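Budgeting for a wrist-tracking kit, part two

So you've read part one and you still want to record hand data for your robot arm. Good! Walid Rawashdeh and I set aside 2000 for the Hilley setup and came in at 3161, so learn from us.

Step 1. Price the wrists first. Bands, printed markers and sensor housings came to 982 for us, and I'd forgotten the cables completely (oops). Buy spare bands – they get grubby fast.

Step 2. Plan for the table you've got. Ours is small and white and pushed up to a wall, so people reach into tight corners with everything strapped on. Try your dullest little jobs before you order cable lengths.

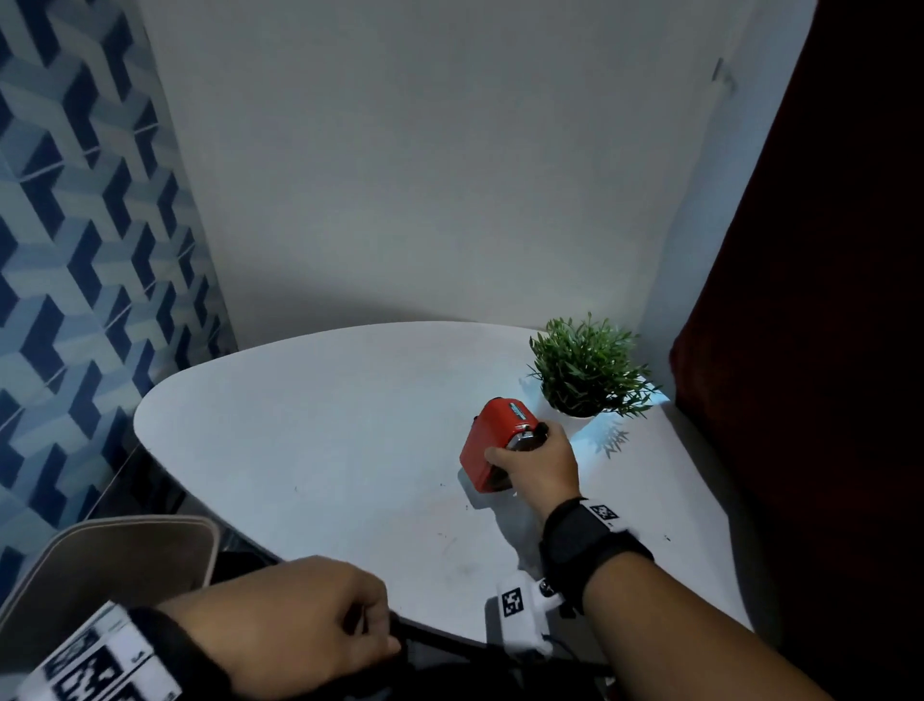
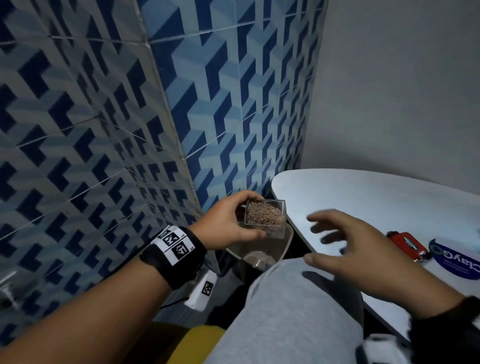 Step 3. Get quotes for the arm last. Umut Taşdemir got us 4, and the cheapest left out delivery to Eststead. Ask for that in writing, plus the gripper fingers, which Irkport lists separately.

Step 4. Keep some money back for reprinting markers. Matt card is fine, and you can do it at home.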